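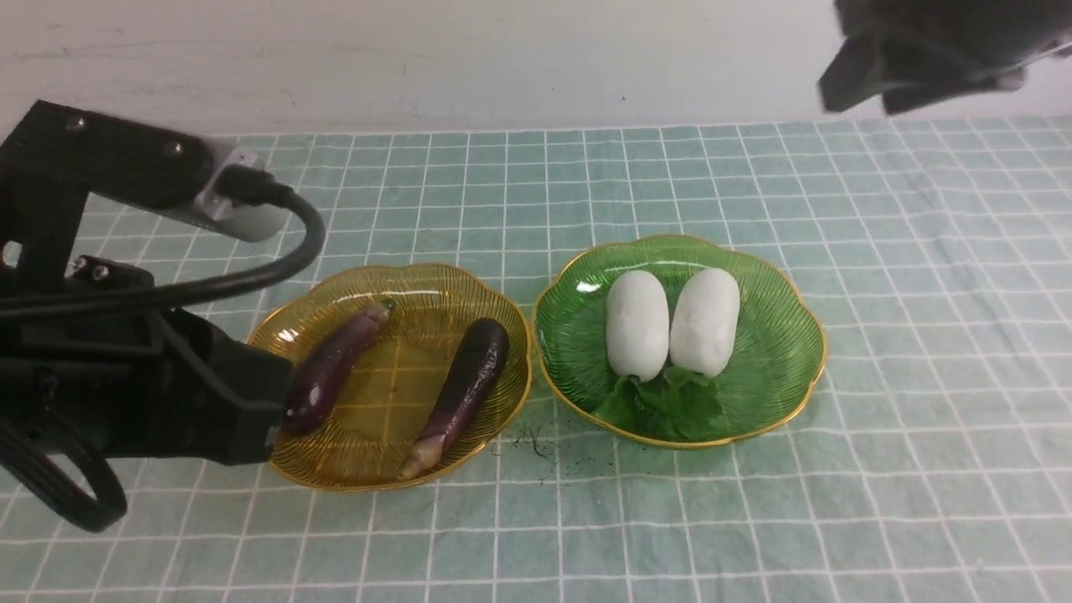

Two eggplants on a yellow glass plate.

To: Members, Hjaltested Seed Exchange list
Subject: Re: Eggplant seed for the August mailing

Dear members,

The office has received several letters on the message quoted at the end of this one. The replies are gathered here so that all growers work from the same rules.

Seed should be taken only from fruit left on the plant well past the eating stage, until the skin has dulled and begun to turn brown or yellow. Fruit picked for the kitchen will not give sound seed, even if it is kept on a shelf for some weeks. Growers with short seasons may set aside the first fruit of each plant for this purpose.

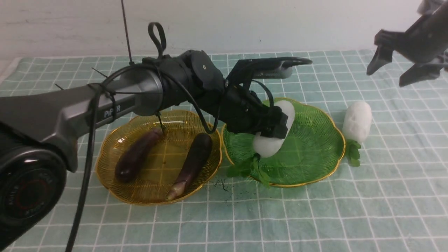 Packets must carry the name of the variety, the grower's member number and the month of harvest. The office can no longer accept envelopes closed with tape, as the seed sticks to it. Seed of Isurura and Wutis should be packed separately, even when both were grown in the same bed. Members who grew the two side by side without covers are asked to write "open" on the packet. Such seed will be offered on the general list and will not be entered under either name.

The minimum for a listed variety remains 201 seeds per grower. The office holds around 1000 printed envelopes and will send them on request. Requests should reach us before the end of August.

Members have also asked whether long and round types may be listed under one name. They may not. Please state the shape in the notes, together with the color of the skin and of the calyx.

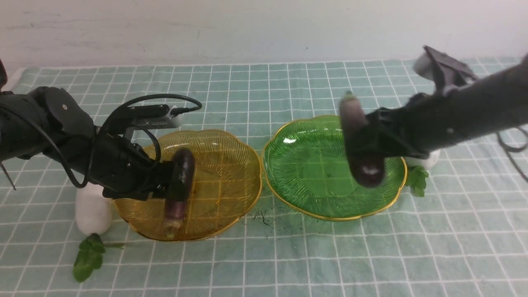

Yellow and green glass plates, and a purple eggplant.

With regards,
Tuấn Mai
Seed Office, Hjaltested

> Earlier message to the list:
>
> Could the office confirm whether seed from
> market-stage fruit is accepted? I have 13
> plants of Isurura and 2 of Wutis, and most of
> the crop has been picked for eating. I would
> also like to know if last year's envelopes may
> still be used. They have no space for the month.
>
> Teka Garden Group

P.S. to the Teka group: last year's envelopes may be used. Please write the month on the back.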